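2019-07-08

Went to the Godbridge open day after all, mostly because Bethel Teshome had a spare ticket and I'd run out of excuses. Six pounds to park. The leaflet promised "the kitchen of tomorrow", so I arrived in a bad mood and stayed in it until the tea.

They had a pair of robot arms on a table with black curtains all round, like a puppet theatre. We stood behind a rope with a lot of schoolchildren. 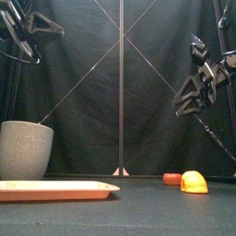

Two arms, one pot, one tray. Godbridge open day.

The young man from Nolico talked well, I'll give him that. He said 700 hours of practice had gone into it. I asked what happens when the practice was on one bowl and the customer owns another, and he said that was a very good question. Then he took one from somebody else. 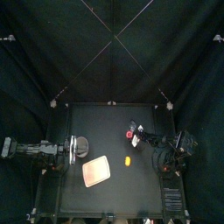
My trouble with these days is that they choose the job to suit the machine. My kitchen has a drawer that sticks and a cat on the worktop. Theirs had a bowl, a cutting board and a few small coloured bits, with a good deal of bare table left over. I'd look clever too with that much elbow room. I wanted to see it deal with a bin bag, or peel an egg, and said so to Bethel, rather too loudly.
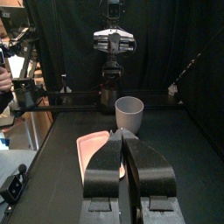

Murali Kamath thought I was being unfair and told me so in the tea queue. His view was that the first washing machines were hopeless as well, and that I'd have stood there with my arms folded then too. Probably true. I still wouldn't have bought the first one.

Home by three. Washed up by hand, broke a saucer. Must give Bethel the money for the scones.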